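Home > Storage & Sorting > Small Spaces

How to Sort Small Things Into a Three-Drawer Desktop Organizer

By Hanneke Van Leeuwen
November

A small organizer with three drawers can hold most of what collects on a desk, a vanity or a craft table. It can also turn into three small junk drawers in a week. The difference is mostly in how you load it the first time. Set aside 48 minutes if the drawers are already full of things, less if you are starting with a new one.

What you need

A three-drawer organizer, a damp cloth, a dry cloth, a tray or a sheet of paper to sort on, and a bag for trash. You do not need dividers yet. Wait until the end and see if you want them.

Step 1. Empty everything

Pull each drawer all the way out. Most of the clear plastic ones slide free if you lift the front a little as you pull. Turn the contents out onto the tray. Do not sort as you go. Wipe the drawers inside and out with the damp cloth, then dry them. Paper towels can leave fine scratches on clear plastic, so use a soft cloth.

If the drawers have screw-on knobs, check them now. Hold the screw head inside the drawer with one finger and turn the knob until it is snug. Stop there. Thin plastic cracks around the hole if you force it.

Step 2. Sort by height first

People usually sort by what things are for. With small drawers, start with how tall they are. A drawer slides back into its case only if everything in it is lower than the opening. Make one pile of things that stand up, such as jars, tubs and rolls. Make a second pile of things that lie flat, such as tools with handles, pens, files and tweezers. The third pile is loose bits that need a container of their own before they go anywhere.

Step 3. Give the tall things the top drawer

Round tubs with lids go in the top drawer, standing up, with the lids facing you. If they rise above the rim, measure them against the opening of the case before you settle on that drawer. When they are too tall for it, you can leave the drawers out of the case and set them on the table in steps, each one a little in front of the last. It takes more table space but you can reach into all three at once.

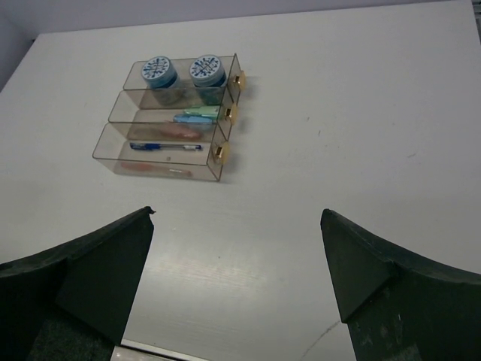 Page last changed: November, 24 comments carried over from the old site

Two lidded tubs of the same design fit side by side in one of these narrow drawers, and there is still space left over at one end. Leave it. You will want somewhere to put your fingers when you lift a tub out. With tubs that match, put a small label on the side or underneath so you are not opening both every time.

Step 4. Lay the long things in the middle

Flat, long items go in the middle drawer, all pointing the same way. I point mine toward the knob. Different colors help a lot here: a mint green handle and a light blue one are easy to tell apart even when one is lying over the other. Tinted plastic softens colors when you look through the side, so go by what you see from the top.

Do not fill this drawer more than one or two layers deep. Anything under the second layer gets forgotten.

Step 5. Keep the bottom drawer for what you use least

Spare parts, refills and anything you reach for once a month. Put loose bits in a small bag or box first. A pack of 1000 beads or pins tipped straight into a drawer will work its way into every corner.

Step 6. Use it for two weeks before you change anything

Put it where you work and leave the arrangement alone. After that, move whatever you kept hunting for. If long items roll around, add a strip of non-slip liner cut to the width of the drawer. If they stay put, skip it.

Cleaning later on

Dust shows on smoke-colored plastic more than on frosted. Wipe the rims when you wipe the table. Wash the drawers by hand in lukewarm water with a drop of dish soap. Metallic-looking knobs should come off first or be kept out of the water, as the finish on some of them wears away.

Related

Mindodeck Stacking Trays: Which Size Fits a Shallow Shelf
Labeling Jars and Tubs So the Labels Stay On
The Dekker Method for Sorting Cables
Clorgate Drawer Liner, Cut and Fitted
183 Small Storage Ideas From Readers
Setting Up a Craft Corner in a Verkby Cabinet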